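Monday, July 12, 2021

# Workshop tips: recording door and corridor demonstrations

Notes for anyone taking a shift on the Prandach set. They cover simulated rooms only. The bench rig has its own sheet, kept by Wiesława Gajewski.

## Before you start

- Load the room and let the physics settle for five seconds. Doors placed slightly inside their trim will jump on the first step and spoil the episode.
- Check the joint limits on every hinge. A door that swings through a wall will still replay without an error.
- Set the random seed by hand and write it in the log. Automatic seeds repeat after a restart.
- Open both grippers fully, then zero them. Skipping this leaves an offset in the finger channel.

## While recording

Keep each demonstration under 40 seconds. Longer ones get trimmed, and the trimming tool cuts from the end, where the useful part usually is.

Move the base first, stop, then move the arms. Mixed motion is allowed in the Storden batch and nowhere else.

If you miss a handle, carry on and correct it. Kastriot Kos keeps the recoveries in a separate folder and they are worth having. If you hit the frame hard enough to shift the base, discard the episode.

Don't tidy up the viewpoint between takes. The learner has to cope with a tilted head, and levelling it each time gives a set that is too clean to be of use.

## Varying the rooms

Change one surface at a time: floor, wall, door colour, then lighting. Teodor Kurek changed all four at once in January and we could not tell which of them had caused the drop in grasp accuracy.

Pair a pale floor with a dark door at least once per batch. Contrast at the threshold affects depth more than the texture does.
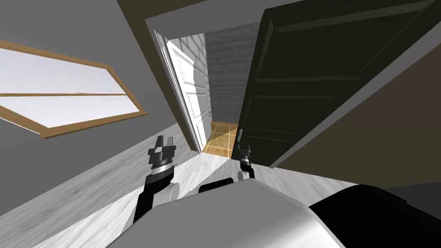 Doors that open towards the robot need more clearance than the planner suggests. Start further back and bring the elbows in before crossing the threshold. Two open doors on one passage count as a separate layout and need their own label.

## Filing

The target is 1,667 accepted episodes, of which 334 are held back for testing. Hold back whole rooms. Splitting a room between the two lists inflates the score.

Name files by room, seed and operator, in that order. Use lower case and no spaces. Szymon Sikora's checking script rejects anything else and does not report which file was at fault.

Copy to the Nowicki drive at the end of the shift and compare checksums before clearing the local disk.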